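Week 6 handout: Record sleeves and the studio system

Reading for this week: the Redstead chapter in the course pack, plus the two short interviews that follow it. Bring one sleeve to class, LP size if possible. A CD booklet will do if that is all you have.

1. Who did the work

Until the early 1960s most sleeves were made in-house. A label kept a small art department, the department had a house style, and the designer's name seldom appeared anywhere on the jacket. Changes came from two directions. Offset printing made full-color photographs affordable on short runs, and bands began asking for control over how they looked. By the end of the decade a label might send the whole job to an outside studio and see nothing until the proofs.

Redstead is our main case. The studio began with four people doing lettering for theater posters and took on its first sleeve as a favor. Its job book lists 1,247 finished sleeves. Of these, 249 were for one client, the Jultby label, so be careful about treating the Jultby look as the Redstead look. The chapter does this more than once.

2. The brief

A typical Jultby brief was one typed page. It gave the title, the running order, the delivery date and the number of inks. It said very little about the music. Designers often worked without hearing the record, and several sleeves we now read as close responses to the songs were drawn before the songs were recorded.

Look at the sample brief in the course pack and note what it leaves out. Who is expected to choose the typeface? Who pays if the photographer has to go back? 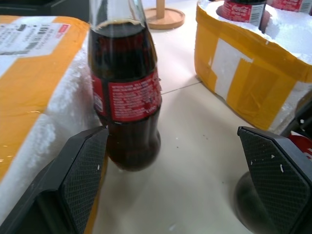
One former student, writing on the course page, objected that this makes the designers sound like hired hands, and that the Guerra sleeves at least show someone making personal choices against the client's wishes. It is a fair point. The Guerra series went through three rounds of rejection, and the version that was printed is close to the first sketch. We will compare the sketches in class. Keep in mind that all the notes on those meetings come from the studio's side.

3. Type and photograph

Three arrangements to know for the quiz:

- Banner: type in a strip across the top, photograph below. Easy to find in a shop rack.
- Overprint: type printed straight onto the photograph, usually in one flat ink.
- Split: type on the back only, front left to the image. Retailers disliked it and often added stickers.

Gakura used the split arrangement on its first releases and dropped it in October of its second year, when it moved to a new distributor. The stickers on surviving copies are worth studying in their own right.

4. For next week

Write one page on the sleeve you brought. Say who is credited, what the credit covers, and what you cannot find out. Do not review the music. Late papers lose a grade.

Last updated: January 31, 2022

Related handouts
Week 4: Posters and the print shop
Week 5: Magazine art direction
Week 7: Logos for small labels
How to cite a record sleeve

Contact the department | Copyright and course use | Back to top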